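Nadine Camenzind
23.05.18

1/14 So, ihr habt gefragt, wie das mit dem Umzug in die kleine Wohnung gelaufen ist und ob ich wirklich das ganze Geschirr weggegeben habe. Ja. Fast. Ich schreib das jetzt mal am Stück runter, Kaffee steht bereit.

42 Kommentare · 9-mal geteilt

2/14 Ausgangslage: zwei Küchenschränke und eine Kommode im Flur, alles voll. Geerbt, geschenkt, auf dem Flohmarkt mitgenommen. Ich hab im Januar mal durchgezählt und kam auf 190 Teile. Für einen Haushalt mit einer Person und einem Kater (Negash, neun Jahre, isst aus einer Untertasse).

3/14 Mein Onkel Hubert fand das völlig normal. Bei ihm stehen allein die Suppenteller bis unter die Decke, und wenn man etwas sagt, kommt sofort die Geschichte von der Konfirmation, bei der alle Teller gebraucht wurden. ALLE!

4/14 Angefangen hab ich mit dem Service von der Oma. Goldrand, darf nicht in die Maschine, hab ich in elf Jahren zweimal benutzt. Und genau daran bin ich erst mal drei Wochen hängen geblieben. Tipp also: mit dem Langweiligen anfangen, mit Werbetassen zum Beispiel.

5/14 Die Werbetassen gingen in einer halben Stunde. Eine hab ich behalten, die von der Pension Trullov, weil der Henkel so gut in der Hand liegt. Der Rest ging ins Vereinsheim, die freuen sich über alles, was nicht tropft.

17 Kommentare

6/14 Dann die Frage, was bleibt. Ich hab mir fünf Sachen pro Sorte erlaubt. Fünf große Teller, fünf kleine, fünf Schüsseln, fünf Tassen. Warum 5? Mehr Leute passen an meinen Tisch nicht ran, selbst wenn einer auf der Trittleiter sitzt.

7/14 Und jetzt kommt der Teil, für den mich meine Mutter enterben will: Für den Balkon und für Besuch mit Kindern hab ich mich mit Plastikgeschirr angefreundet. Ich weiß, ich weiß. Aber leicht ist es, und wenn was runterfällt, frühstückt man einfach weiter.

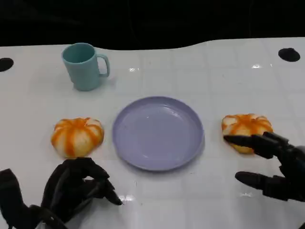
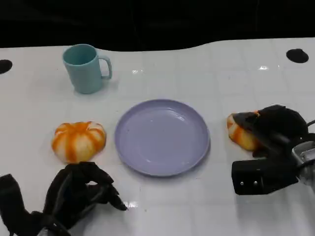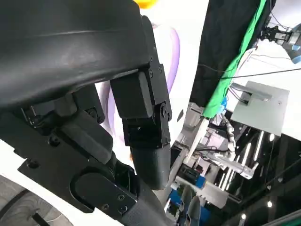
Auf den ersten beiden Bildern: blassgrüner Becher mit Blaustich, mattes Plastik. Mein Farbgeschmack seit diesem Frühjahr!

63 Kommentare · 12-mal geteilt

8/14 Zum Verkaufen: Das Goldrandservice stand erst für 200 Euro drin. Gemeldet haben sich vier Leute, und alle vier wollten wissen, ob ich die Sauciere auch einzeln abgebe. Nein!! Die Sauciere ist doch das Schönste daran.

9/14 Weg ging es dann für 70 an Kiyoshi Matsuda, der gerade sein kleines Café Nurkano aufmacht und lauter zusammengewürfelte Service sucht. Der hat jede Tasse einzeln gegen das Licht gehalten. Ich war so gerührt, dass ich ihm die Kuchengabeln noch dazugelegt hab.

10/14 Hubert hat davon übrigens über meine Cousine erfahren. Zwei Tage Funkstille, dann ein Anruf: ob man in dem Café auch Bienenstich bekommt. Bekommt man. Nächsten Monat fahren wir hin, er will kontrollieren, ob die Teller ordentlich gespült werden.

28 Kommentare

11/14 Was ich unterschätzt habe: Backformen. Die zählen bei niemandem als Geschirr und nehmen trotzdem ein ganzes Fach ein. Ich hatte drei Gugelhupfformen. Ich backe Gugelhupf vielleicht einmal im Jahr - und dann wird er in der Mitte nichts.

12/14 Was mir fehlt, weil die Frage bestimmt kommt: die große Salatschüssel. Die war hässlich, braun, mit Sprung, und ich hab sie in einem Anfall von Konsequenz zum Wertstoffhof gefahren. Seitdem mache ich Kartoffelsalat im Suppentopf. Geht, sieht aber aus wie Kantine.

13/14 Und ja, @ alle mit der Spülmaschinenfrage: Ich hab keine mehr. Mit fünf Tellern spült man sowieso jeden Abend, sonst gibt es morgens Müsli aus dem Messbecher. Dauert zehn Minuten, ich hör dabei Radio. Negash sitzt daneben auf dem Fensterbrett und kommentiert.

14/14 Als Nächstes ist die Bettwäsche dran. Ich hab noch Bezüge für ein Doppelbett, das ich seit Jahren nicht mehr besitze - falls jemand 200 x 220 brauchen kann, schreibt mir. Blümchen, gebügelt, riecht nach Omas Schrank.

31 Kommentare · 5-mal geteilt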